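# Givarau Road Words

A small collection of the things people say on long drives, gathered from families who live along the old road between Givarau and Endano.
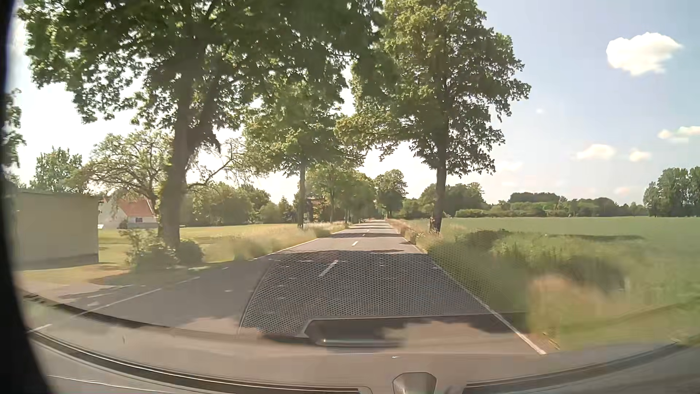

Lindsay Mahuika wrote to me after the first version went up to say that the car games were fine, but I had left out the arguing, and any record of a family drive without the arguing was only half a record. She was right, of course, and the second version has a whole folder of it (thank you, Lindsay!).

## What you'll find in here

There are 1,000 short entries, each one a saying, a game, a rhyme, a complaint or a bit of made-up geography. Most are a sentence or two long. A few go on for most of a page, and I didn't have the heart to trim them, so please be patient with the one about the thermos.

Everything is in plain text files, sorted like this:

- `games/` has counting games, guessing games and the rules people swear by
- `sayings/` has the things a parent or grandparent says at the same bend every single time
- `arguments/` is new in version 2, mostly windows, snacks and who had the front seat last time
- `names/` has household names for hills, corners and other spots that aren't on any map

Each file starts with a short header:

```
id: 117
kind: saying
heard_from: grandmother
place: past the Prodau turnoff
text: If you're hungry now you should have been hungry at home.
```

The `place` line is whatever the person told me. Some people gave me a nice clear landmark and some wrote "you know, the long bit," and I have left those exactly as they came. If you are hoping to put the entries on a map you will have a rough time of it, I'm afraid.

## How it was put together

I started with my own family's sayings, which filled a notebook over one very rainy September, and then I asked the neighbors, and the neighbors asked their cousins, and it grew from there. Martti Suominen typed up the handwritten sheets and caught a great many of my spelling mistakes along the way. Where he couldn't read a word he put `[?]`, and I've kept those in, even the ones I think I could guess.

Everybody who sent something in agreed to have it shared. First names inside the entries have been swapped for family words like "aunt" or "little brother," except for pets, whose owners were all quite firm that the pet should get the credit.

## Things to know before you use it

- The same joke turns up in about 100 entries with small changes. I kept them all, as I find the changes the most interesting part, but you may want to group them.
- Older folks are heard from a lot more than teenagers, who mostly told me they wear headphones.
- Spelling follows the speaker where they wrote it down themselves, so you'll see "gonna" and "going to" side by side.
- Some of the game rules contradict each other. Two branches of the Tikkanen family play the same cow-counting game and can't agree on whether a graveyard wipes out your score or only cuts it in half. Both sets of rules are in `games/cows/`.
- A handful of sayings are a bit grumpy. Nothing is too rude for the dinner table, or at least not for ours.

## Using and sharing

You're welcome to use the collection for teaching, writing, language study, or just reading aloud to whoever is stuck in the back seat. Please keep this file with it, and don't sell the entries on their own.

## Sending in more

I'd love more, especially for `names/`, which is still the thinnest folder by a long way. One entry per file, with the header filled in as best you can, and don't fret if a line is blank. I usually go through new ones on a Wednesday evening, so if you don't hear back right away, give me until the next one.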